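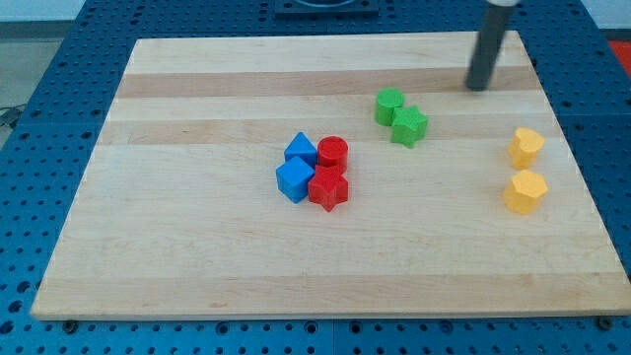
Workshop notebook, Sun 8 December
Filed under: Notebook > Boards & blocks
Print this page | E-mail this page

In on a Sunday, heating off till late morning, gloves on for the first hour. Writing this quick before I lose it.

Main job: the sorting set for Trella. Board first, then the small shapes, then decide about the box.

BOARD. Maple-ish strips, from the offcut rack, glued up Thursday. Happy with the joints. Darker strips ended up towards the back, pale ones at the front, which I didn't plan but will keep. Arben Karagiannis wanted them shuffled so it looks even all over. I say no. A quiet front half is better for small things to stand on, the eye doesn't get pulled about by stripes. Front edge still wants easing, it's sharp on the wrist. Do by hand, not the router, had tearout on the last one at just that corner.

Length is 600. Cut list said 600, tape said 600, wrote it on the underside in pencil so no more arguing.

Finish: one thin coat of oil on a test strip, left overnight. Came up yellower than I like. Tried the water-based stuff (the Orkudach tin, nearly empty) on the other end, stays pale, feels a bit plasticky. Going with the water-based I think. Order another tin. Check the date on it this time.

SHAPES. Plastic ones, stars, cylinders, cubes, triangles. Red, blue, green so far the ones I've been fussing over. Notes in no order:

- triangle stands up fine on its long side, looks like a little roof. Goes over if you knock the board. Cube doesn't care.
- star is the awkward one. Flat on its back it's solid, but the points catch on whatever is next to it. Pushed the red star up against the blue cube and they sort of lock. Children will like that. Adults trying to put the set away won't.
- cylinders roll if they go over, obviously. Want a lip on the board? Arben says lip. I say a lip makes it a tray and then we're selling a tray. Parked.
- green star and green cylinder side by side is a nice pair, same colour, different top. That's the sort of question the leaflet should ask: same or differnt, and how? Blue triangle with blue cube does the same job.
- tried a tight little group in the middle, blues one side and reds the other. Reads well from standing height. From sitting height the front ones hide the back ones. So for the leaflet drawing, spread them out more or draw it from higher up.

Colour: red is a good red. The blue is near enough the same as the perforated table top, so for any drawing or display keep the blue ones on the wood. On the wood they're fine.

LEAFLET. Draft 2 is too wordy. Turnero's is one side, big type, no instructions past "sort them". Ours has a paragraph about learning through play that I wrote and can't stand. Cut it. Keep:
 sort by colour
 sort by shape
 make a shape next to the same shape
 build whatever
That's plenty.

BOX. Card sleeve or cloth bag. Bag is cheaper and the stars poke through it eventually. Sleeve needs the board to be a proper fit and I don't trust our widths yet, wood moves. Asked Wang for a price on sleeves, quote came back at 1,027 for the run, more than I hoped for. Go back and ask for plain card, no print, we can do a sticker.

Tested the edges of the shapes with a fingernail and a bit of old tights (snag test, my gran's method for chair legs). Star points snagged in 2 places. Quick rub with fine paper sorted it but leaves a dull patch. Polish? Or leave dull all over so it matches. Try both.

Small stuff:
- glue clamps, second big one is slipping again. Marked with tape. DON'T use it for anything that matters
- fine paper nearly out, 10 sheets left in the drawer
- whoever had the good square, bring it back
- sweep under the bench before the oil comes out again, dust in the last coat was embarassing

Next: ease front edge, second test strip, ring about the card. Then the lip question, properly, with somebody who has actual toddlers. Want the whole thing settled well before April.

Kettle.

Comments (4)

Arben K.
Still want the lip. A very low one. You could sand it off if you hate it.

Jo
Square is in my bag, sorry, back tomorrow.

benchdog_pete
On the yellowing, try a white-tinted oil. Keeps maple pale and doesn't feel like a worktop. Two thin coats, wipe it right back.

Marian
Mine used the stars as biscuits for a tea party for most of a year. Leave the edges dull, they go that way anyway.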